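**Dataset card: two-arm handover, student project**
Version of May, made by the robotics club at Drendton

In this repository we keep the recordings of our handover task. Two arms stand on one rail and pass small household things to each other. Arms are called `left` and `right`, as seen from the front.
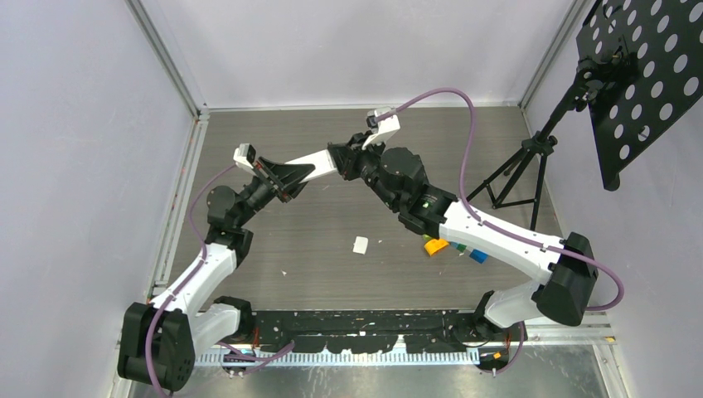
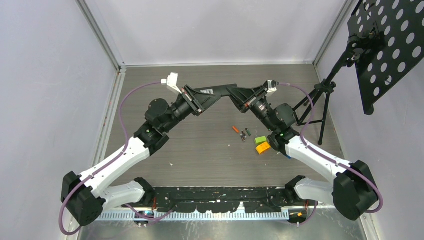 Wrist view:

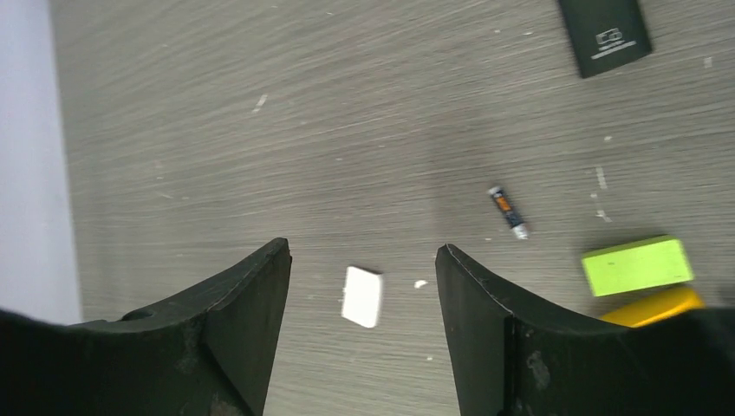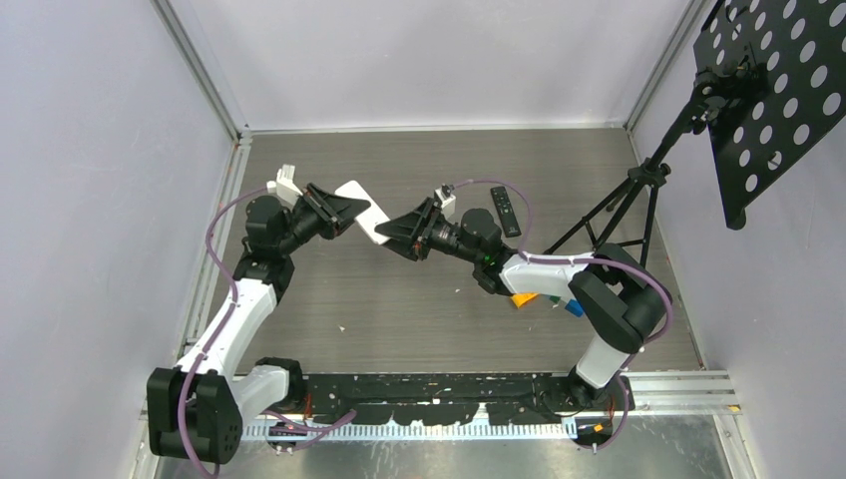
## Contents

- 930 episodes, of which 700 are for training
- 3 camera streams: one fixed, two on the wrists
- joint positions and gripper opening, one file per episode
- `notes.csv` — remarks of the operator, partly in Dutch

## How we recorded

Marijke Groen and Duván Ccori operated the arms, always in pairs with one more member who wrote the notes. An episode begins when both grippers are open and ends when the receiving arm has put the object down. If the object falls, we keep the episode and write `drop` in the last column.

The objects were mixed between sessions, so please do not expect the same set in every episode.

## Known problems

- Episode 2045 has no right wrist stream. The numbering has gaps, because test runs were deleted before the release.
- Flat objects often turn in the fingers during the handover. The label `success` does not tell you about this.
- The clocks of the two wrist cameras were not synchronised in the first sessions. Use `align.py` before training.

## Contact

Questions about the files go to Aba Abugri. For the operator software (we call it Jivau) please ask Jozef Dewulf — he has changed the file format in May and the old reader does not work any more.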